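Is the Plilance hand gripper kit worth it for recording clothes folding at home?
Posted in Home Robotics > Kits and Hardware

Kutton
I'm thinking of ordering the Plilance pair (the two hand-held grippers with the yellow fingers) so I can record folding demos for a small arm I'm building. I'd be working on my bed with ordinary T-shirts. Do the fingers hold thin cotton, and how many folds do I need before training is worth trying? I have no table big enough, so please don't just tell me to use a table!

Ayantu Yilma
Yes, get them! I've had my pair since May and I'm having way more fun with them than I expected. Thin cotton is fine as long as you grab a folded edge or the hem. A single flat layer in the middle of the shirt is a pain and I still miss it half the time.

A bed works. Put something firm over the sheet, though, or the fingers push down into the mattress and you pick up bedding along with the shirt. I go bottom hem up toward the collar first and do the sleeves after, and I keep that order every single time.

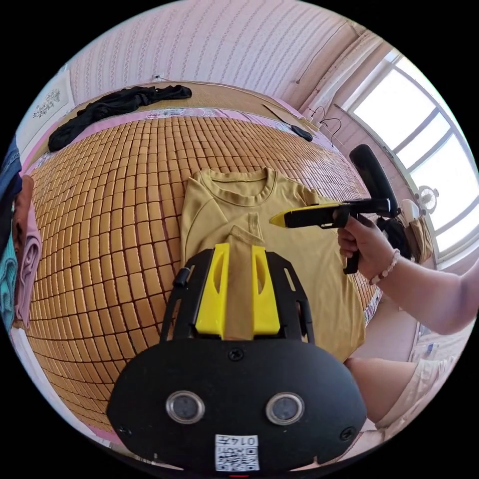 For numbers, I got my first half-decent result at 200 folds of the same style of shirt. Before that my arm mostly waved at the laundry. I can do 28 in one sitting before my wrists complain (the triggers are a little stiff out of the box, they loosen up).

Two other things. Charge both grippers together, and do the calibration again if you drop one. The setup guide is short but clear, and support wrote back to me in 2 days when I couldn't get the pair to sync.

Hrubý
works ok. app is slow on my old laptop. buy spare finger pads

Nondano
Agree with most of what Ayantu said, and I love mine too, but I'd add something about tension. Pull the shirt between both grippers before you fold, one on the hem and one out at the side. It gets the wrinkles out and the fold lands much straighter. Go gently, because if you yank, the whole shirt slides toward you and you have to lay it out again.

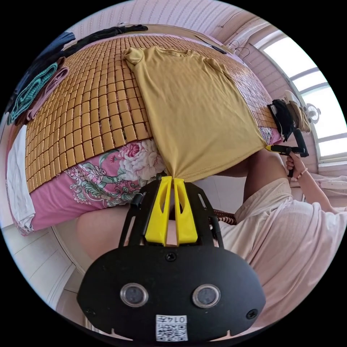
I'd also mix up your shirts sooner than 200. I stuck with one color for ages and my arm got really confused by a striped one. Daylight recordings came out best for me, so I do mine in the morning near a window and skip evenings.

Kutton, what arm are you building? If it has a narrow wrist, check the mount size before you order the matching fingers. Mine needed an adapter, and it took me a whole evening to print one that fit.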